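Netia kitchen set: README

Print | E-mail this page

Hi! This is the counter-top part of Netia, the data we collected for our paper on whether a robot policy trained from one camera spot still works when you move the camera. (Short version: it doesn't, much, but mixing views helps a lot more than I expected!) 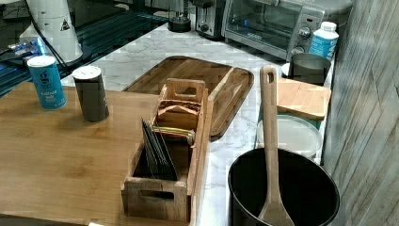
Every episode is one short task on the same marble counter. We kept the clutter on purpose, tea packets and cooking pot included, and nothing gets tidied between views. There are 130 episodes for training and 60 held out for testing, and please, please don't mix them. I did it once and had a very happy afternoon until Soo-ah Ok found it. 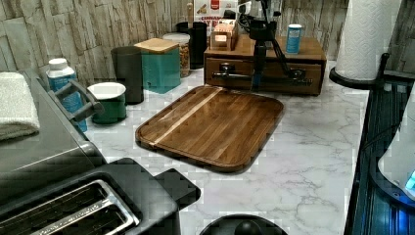 Posted by Si-woo Ha, Tratoseck lab, Ikville

We trained 3 policies with 3 seeds each: one on a single view, one on all the views, and one on all the views with random crops (we call that one Jeon, long story). Jeon did best on the held-out episodes. The single-view policy mostly reached for the wrong place, which you'll spot right away in the rollouts. 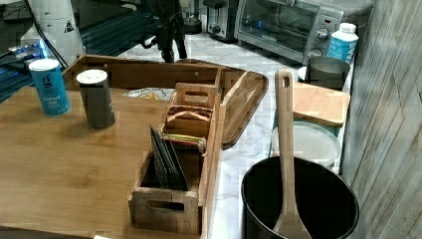 A few things to know before you load it. Some clips have blocky compression, and I've left those in. Views aren't perfectly synced either, so match them by timestamp and don't trust the index!
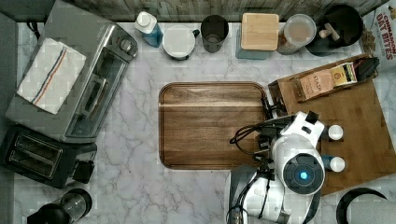 The February update fixes the swapped left/right labels. If you still have the older copy, just download it again, and e-mail me if the loader complains.

Print | E-mail this page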